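Gretness users > Planning and control > Base placement fails at doors in simulated flats

kuipers_nav
3/26/19

I'm running the Gretness planner on a mobile base in the simulated flat set and I have a repeatable failure at interior doors. The task is a plain one: start in the main room, go to a named object in another room, stop within reach of it. Open floor is fine. Doorways are where it falls apart.

Setup: Wamar bridge for the simulator, default costmap, depth and colour from the head camera, inflation radius left at the stock value. Door state is not given to the planner. It has to come from perception.

Start view for one of the failing runs, goal is the toilet in the next room:
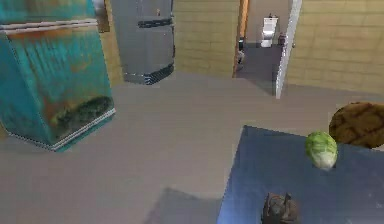
Start pose, head camera, bathroom doorway beyond the table.

The global plan is correct every time. It goes round the table and through the opening. The local planner then stops short of the threshold and rotates in place until the timeout. Out of 17 runs with this start, 5 got through. The door leaf is nearly edge-on from here, so the depth return on it is thin, and I suspect the costmap gets a different door on every update.

Has anyone had this working without feeding in the door pose from the simulator?

stomosier
Lower the inflation radius. The stock value was set for a wider corridor map and it closes any normal doorway as soon as there is noise on both sides. I halved ours in October and the rotating stopped.

kuipers_nav
Tried that first. At half the radius it gets through more often but clips the leaf. I count a contact as a failure, so the score hardly moves.

Roel Dekker
I don't think this is inflation. Rotating in place is what the recovery behaviour does when the local costmap and the global path disagree for longer than the patience setting. Log the two costmaps side by side and look at the cells along the door. I would expect the leaf to appear and vanish.

When a flat surface is nearly parallel to the viewing ray you get a handful of depth pixels on it, and the edge filter in the bridge throws most of those away. The filter is on by default. Turn it off for one run and see whether the leaf becomes stable.

kuipers_nav
Filter off: the leaf is stable, but I now get a fringe of false points behind every object edge. The table grows a tail on the far side and the route round it gets longer. The doorway itself is better.

Ans Visser
Roel is right about the filter but turning it off globally is the wrong fix. You want the door as a tracked object with a hinge line and an angle, and you want to update the angle when you have a good view of it. Raw points are not enough for something that moves.

We do it in two stages. From a distance, fit the opening only (two vertical edges and the floor line) and plan to a pose in front of it. From there, look at the door again and fit the leaf. The second view is the one that matters. Typical input to our leaf fit, same flat set: 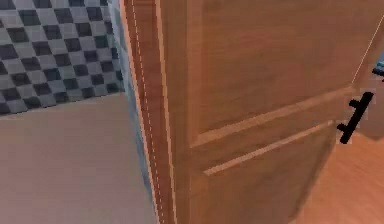
Close view for the leaf fit. Panel mouldings and lever both usable.

At this range the moulding lines give you the plane orientation even where the depth is poor, and the black lever stands out well enough against the wood to tell you which side is the free edge. The jamb gives the other vertical. With those you can solve for the angle and write a clean segment into the costmap.

stomosier
That is a lot of machinery for a door that doesn't move during the run. If the door state is fixed, a static layer with memory does the same job. Keep any occupied cell for some set time after last seeing it.

Ans Visser
It does the same job until the first bad reading. Then you have remembered a wall across the doorway and you wait for it to expire. We had exactly this with a decay of 4 seconds. Shorter and the leaf flickers, longer and the robot sits there.

stomosier
Use hit counts as well as time, then. We need 2 hits before a cell is kept and have not seen a blocked doorway since. I'll grant our flats have plain doors and not many of them.

Roel Dekker
Both can work. My worry with the panel fit is that it leans on texture. The colour rendering in that set varies a lot between objects (look at the fridge in the first post) and I would not want a planner that depends on the mouldings being sharp. Ans, what happens on a flat white door?

Ans Visser
It falls back to the two vertical edges and the handle. The angle error goes up by some 5 degrees. Still usable if you keep a margin on the leaf side. With no handle in view it refuses and asks for another viewpoint.

kuipers_nav
Thanks. I'll try the two-stage version with the filter on, since the approach pose is easy to add as a subgoal. Is the leaf fit in the public branch?

Ans Visser
The opening fit is. The leaf fit is in a side branch and expects the old message format, so you will need to convert the camera info topic. I'll push the converter tonight.

Roel Dekker
Please log the costmaps anyway. If the leaf isn't flickering with the filter on, the cause is elsewhere and the fit will only hide it.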